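Retail Basics, Unit 4 — Housewares: boxed goods, shelf and cart
Handout, T. Lis. Bring to the store visit, 24 September 2026

Read before the visit:
Feyisa notes, pages 100 to 112. Skip the part on window displays, not on the test.

1. What the box has to do
Boxed kitchen goods — shopper can't see the item. So the box does the talking. Photo on front, brand name big, item name, model number, price sticker. Check which of these face the aisle and which got turned to the wall. Happens a lot.
Serving dishes: photo usually shows food in the dish. Juicers: fruit, fruit, more fruit. Ask why. Class said "color" last year, fair, but also tells you the use without reading.

2. Grouping
Same brand together or same use together? Rikunent does brand, Gedum does use. Both work if the shopper finds it. Atif Rizvi will talk on this for the first part, have a question ready.
Mixed shelf = two groups side by side, edge between them should be easy to see.

3. Stacking
Heavy low. Labels same way up. Two high is fine for most boxes, higher only if the carton says so. Front row pulled to the shelf edge after every sale, not at the end of teh day.
Price sticker never over the model number!! Lost nearly 46 minutes on this at the last stock check.

4. Shelf to cart
Watch how people pick up a box — one hand or two, do they read the front, does it go in flat. Small boxes go in the front of the basket more than you'd think. Fill in the sheet after, don't write while standing next to a shopper.
Two hands on a small white carton, fruit side showing, red and white dish boxes and the juicers on the shelf behind:
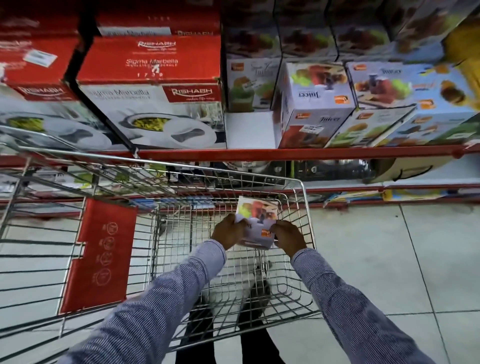 5. For next time
Sketch one shelf, any store. Mark brand, item, price sticker. One page is enoguh. Hand in to Vilém Vrabec, room 157.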